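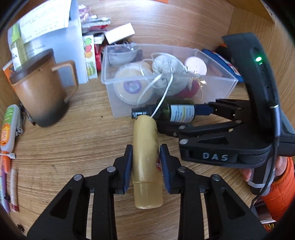
Plastic bottle on a wood-grain desk, Siklow office

Progress report to Barnine Fund
Reporting period: July to December
Prepared by Sivaprasad Marar, project lead

The grant supports refill points in two villages, Kashindye and Suline, where household goods such as washing-up liquid and cooking oil have mostly been sold in throwaway plastic.

Work completed

The Kashindye refill point opened in the back half of the grain shop. It trades every morning except during the market, when the shopkeeper needs the counter. By the end of December 90 households had registered. Washing-up liquid sells best. Cooking oil has been slow, and several customers told us they prefer a sealed bottle for anything they eat. We have moved the oil drum to the front so that people can watch it being drawn.

Suline is behind schedule. The room we had agreed to rent was let to someone else in September, and the new one needed a concrete floor. The floor is laid and the shelving is up. We are waiting for the second pump, which the supplier has promised for January.

Spending

Rent and transport are within budget. Pumps cost more than planned because the cheaper model leaked at the valve and we sent both back. We covered the difference from the printing line, as the leaflets were done in one colour. No change to the total is requested.

Problems

Labels come off in the heat. We are trying paint markers. Two school visits were put off by the rains and will be held next term.

Next period

Open Suline and reach 200 registered households across both villages. Repeat the price survey in Kashindye. Train a second person at each site to keep the stock book, which at present falls to the shopkeeper alone.

The accounts and the stock sheets are attached separately.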